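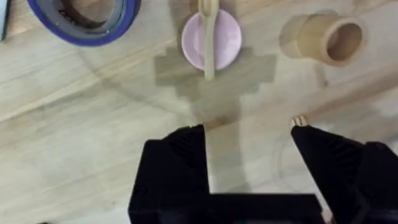
Lidby, February

Ticket 3408
Product: Clesten arm with two-finger gripper, Silto task software
Site: Makowska workshop, back table
Subject: Table clearing task stops or gets it wrong when the items change
Priority: Normal (you set this, we asked for High)
Status: Reopened by customer

Customer:
I'm reopening this because it was closed with the note "performing as expected." That may be true, but then I'd like to know what you expect. We were told the arm could clear a work table after lunch. On the table we have a pink bowl with a wooden spoon across it, a wooden cup on its side and a roll of tape. My kid could put those away while talking on the phone.

What happens: the arm goes over, opens its fingers, comes down toward the bowl and stops. Sometimes it waits there until the task times out. Sometimes it goes for the spoon, gets hold of the handle, and the bowl comes along for part of the ride. The panel then says the job was completed.

We ran it 22 times with nothing moved between runs except what the arm moved itself, and we put everything back where it had been. The bowl and spoon both ended up in the bin on six of those. I'm not counting the run where the spoon went in and the bowl went on the floor.

Already tried, so please don't send me the list again:
Restarted the arm and the controller.
Redid the table calibration from the Silto menu.
Wiped the finger pads and the camera cover.
Turned off the overhead lamp. This made it slower and no better.
Loaded the "kitchen items" profile in place of "general."

Support:
Thanks for the detail. A spoon lying across a bowl is a harder case, as the software has to decide whether it is looking at one item or two. The arm and gripper also throw a shadow on the table as they come down, and on a pale surface that can confuse the outline of a light-colored item. Please try the same run with the spoon next to the bowl and tell us the result. Please also check that grip force is at 600 on the settings page.

Customer:
Grip force was already 600. I moved it up and back down to be sure it saved.

With the spoon beside the bowl, yes, it does better. It picks up the spoon most of the time and gets the bowl by the rim if the bowl is near the middle. But look at what you're asking. I have to tidy the table so that the machine can tidy the table. If I've got the spoon in my hand already, I'm going to put it away.

The cup is its own problem. On its side it rolls when a finger touches it. Standing up, it's fine. The tape it picks up without any trouble, every time, and I'll give it credit for that. Tape is the one thing we like to leave out.

Support:
Understood. To narrow it down, could you run a single small item by itself, away from the others, with plenty of bare table around it? Use something wooden if possible, so we can see whether the low contrast is the cause. Please send the run log from the 1515 session as well.

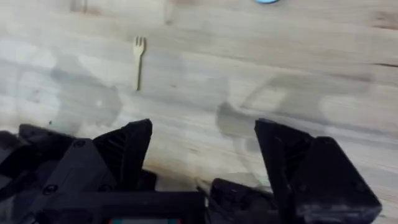

Customer:
Ran it with a small wooden fork. Log from 1515 is attached to the ticket. First go, it came down well off to one side and closed on air. Second go, same. Then I turned the fork a little and it got it, held it, and dropped it in the bin handle first, very pleased with itself according to the panel.

So that's three tries for a fork on a bare patch of table. I also noticed that the wood here has knots and a dark crack in it, and on one run the arm lined itself up with a knot. I was standing right there. It went down, pinched the table, came up with nothing and reported an item collected. I'd like somebody to explain the "collected" part more than the knot part. Missing a fork is one thing - telling me it has the fork is another.

Support:
The "collected" message is triggered when the fingers close and the arm lifts. It doesn't check that an item is held. There is a setting for this, "verify grasp," off by default because it adds time to each pick. Settings, Gripper, Advanced.

For the knots, we suggest a plain dark mat under the work area.

Customer:
Turned on verify grasp. It now says "failed" when it fails, and that setting should be on from the factory. Each pick takes longer, but I wasn't using it for speed.

Put down a dark green mat. Fork: got it on most runs. Spoon across the bowl: still stops above it. Cup on its side: still chases it.

Leave the ticket open for the spoon and bowl. You can close the fork part if you write down that it needs a mat. We're clearing the table by hand until I hear back, and the arm can have the tape.

Support:
Ticket split. Fork and table surface: resolved with workaround (mat, verify grasp on). Stacked items: open, passed to the Silto software team. No date yet.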